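# Workshop notebook — bindery bench

Sunday, January 7, 2018

Back at the bench after the holidays, and very glad of it, though the room had been shut up so long that I kept my coat on until lunch. I wanted to get the paste question settled before we start on the Randwood ledgers properly, so most of today's entry is about paste, with a bit at the end about spines and a grumble about board.

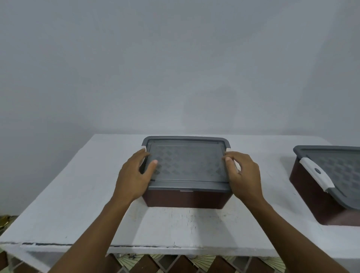 The trouble with last year's wheat paste, for anyone who wasn't here in July, was that it behaved beautifully for a day and a half and then went thin and sour on us. We blamed the heat, and I'm sure the heat had plenty to do with it, but I've gone back through my notes and we were also making far too much at once. I had us cooking enough for a week, out of some idea about saving time, and then we'd throw out the better part of it. So the new rule (my rule, argue with me if you like) is small batches, one part flour to four parts water by volume, cooked fresh and used within two days.

This morning's batch went as follows. Flour sifted twice into the small saucepan, a splash of the cold water worked in with the wooden spoon until there were no lumps, then a rest of 45 minutes while I swept and did the post. The rest of the water went in slowly. Low heat, stirring the whole time, and I do mean the whole time — I turned to answer the phone once and had a skin on the bottom that I could feel through the spoon. It turned from milky to a sort of grey pearl colour and began to plop, and I kept it going a while longer after that. Lid on, cooled in the sink, then pushed through the horsehair sieve twice. The second pass is tedious but you can feel the difference in the brush straight away.

Test strips, all on offcuts of the Kitel handmade:

- Paste straight from the sieve: too stiff, drags, leaves ridges.
- Thinned to about the thickness of pouring cream: lovely. Lies flat, still slips enough to reposition.
- Thinned further, like milk: fine for tissue repairs, but it cockled the heavier paper badly.
- Half and half with the methyl cellulose: very forgiving, slow to grab. I'd use it for lining spines when I'm working alone and want time to fuss.

I've pinned the strips on the cork board with the mixture written on each one in pencil. Please leave them up until they've had a proper week under the weather in here, as I'd like to bend them and see which ones crack.

Now, the ledgers. Helju Žukauskas rang on Friday to say that the Pärn family are happy for us to go ahead with the first of them, which was kind of her to chase up over the break. She also told me a nice thing I hadn't known, that the mill ordered its account books from a stationer who sewed them on flat vellum tapes, and that the later ones were done on cloth to save money. That squares with what I've seen in the first volume. The tapes under the old lining are still strong, even where the leather has gone to red powder, and I think we can keep every one of them. I had been bracing myself for a complete resew, so that cheered me up no end.

I lifted a patch of the old spine lining near the tail to see what we're in for. Damp poultice, the milk-thin paste under a strip of polyester film, left alone while I had a sandwich. It came away in one long soft peel with the back of the bone folder. There is printed waste underneath, part of a seed list by the look of it, and I can read "early peas" and a price. I've left that where it is for now. If it has to come off I'd like it kept with the volume in its own folder, labelled, and not in the general scraps drawer where the last one ended up (my fault, I know).

Volume one has 500 leaves according to the old pencilled count inside the front board. I haven't checked it and would love somebody patient to go through before we take the boards off. The last entry number on the last written page is 1,459, and I'd be interested to know whether the numbering runs straight through or starts over each year, because Helju would like to know too and I promised to ask.

The grumble: the Koltton board has arrived and it is warped, the lot of it. Not dreadfully, but enough that a case made from it would rock on the table. I've put the sheets under the big press with blotters between and I'll look again midweek. If they haven't come flat I'll ring and see about sending them back, and in the meantime there's enough of the old grey board behind the guillotine to do two cases at least. Check the grain direction before cutting, please. Some of those sheets were trimmed by somebody in a hurry and the long side isn't always the grain side.

Odds and ends while I think of them. The big paste brush is shedding and I've combed out what I could, but it's nearly done for, so use the round one on anything that matters. We're low on linen thread in the middle weight and have a silly amount of the thin. The kettle in the corner wants descaling. I washed the pressing boards and stood them on edge by the radiator, turned once, and they'll want turning again by whoever is in first.

Next session: cook a fresh half batch, line the practice spine with the half-and-half mix, and have another go at easing the first joint on volume one. I'd also like to try the dye samples for the new leather in daylight, so preferably before three.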